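Clubs > Bridlow Robotics > Kitchen Rig > Pre-run checklist
Last updated: March

Run before every session. Initial each line. Stop at first fail.

1. E-stop in reach, tested - OK
2. Arm base bolts - OK, one re-torqued
3. Speed cap 14 percent for door task - OK

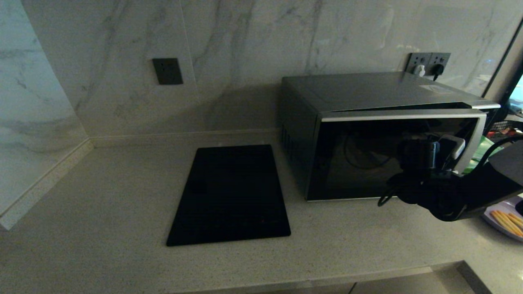 4. Cables. Still our worst item, failed twice last term. Anything hanging off the gripper gets tied back before the door task, the black loop at the lower left of it incldued. Redo.
5. Counter clear in door swing - check again

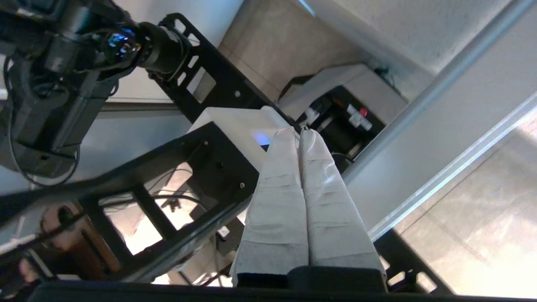

6. Finger wraps. New wrap every 34 cycles, log it on the Clellholm sheet. Look for creases and seams like the ones on both fingers now, press flat, re-tape if it lifts. No loose ends near the tips.
7. Brackets and screws, hand check only - OK 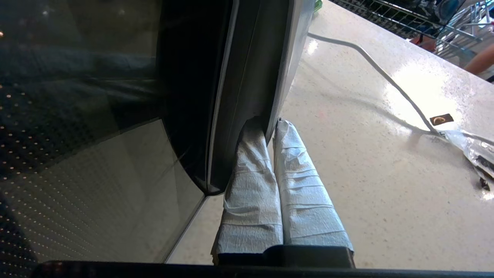 Wei asked if we could drop the cap for practice pulls and only keep it for scored runs. No. Cap stays till the Gultmont round, then we talk.

8. Hands and arms out of reach befor power on - REMIND EVERYONE
9. Log saved, about 100 pulls so far

Contact: Bridlow Robotics, room 1763 | © Bridlow Robotics | Back to top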